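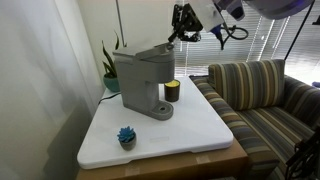

Ilie, list moderator, Dremside Puzzle Swap

Prev by Thread Next by Thread Thread Index Archive

Re: Clotus 3000 — missing pieces, and whose fault

> I returned the Clotus harbor puzzle in May and I'm told it is now
> four pieces short, all sky. I counted it before I bagged it. I would
> like it noted that it was complete when it left my house, and that
> the person who had it after me owns a dog.

Noted. The dog has also been noted.

I've had three other messages about this puzzle, so I'll answer the lot of you at once. The rules say a puzzle goes out with a slip in the lid, and the slip says how many pieces are missing. The slip in this one says "fine." I have been running the swap long enough to know that "fine" covers everything from perfect to missing the lighthouse.

We are not fining anyone over four pieces of sky. If you've met the sky in this one, you'll know it's 200 pieces of the same blue followed by a lot more pieces of a blue that looks the same until you try to put them together. Check your couch. Check under the rug. If they turn up, drop them in an envelope and write on it which puzzle they belong to — last year I was handed a sandwich bag of mixed edges and a good luck. 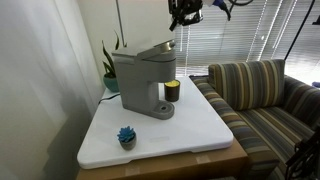
Somebody also asked how to sort a big Clotus without taking over the whole house. Do the edges first if it makes you feel better, but sort by shape as soon as you hit the sky, as color won't help you there. Work on something flat and pale that you can see a dark piece against. A big white board laid over the table does it, like the one the coffee maker is standing on, only with the coffee maker somewhere else. Keep drinks off it entirely. We lost a very good Jorkik covered bridge that way, and the top layer of cardboard peeled off like a sunburn.

On the Jorkiks, yes, the pieces fit in places they don't belong. Writing to me won't change that. If it goes in without a push and the picture looks wrong, trust the picture.

The harbor stays on the shelf with a new slip, and I wrote the number on it myself. Who wants it next?

Ilie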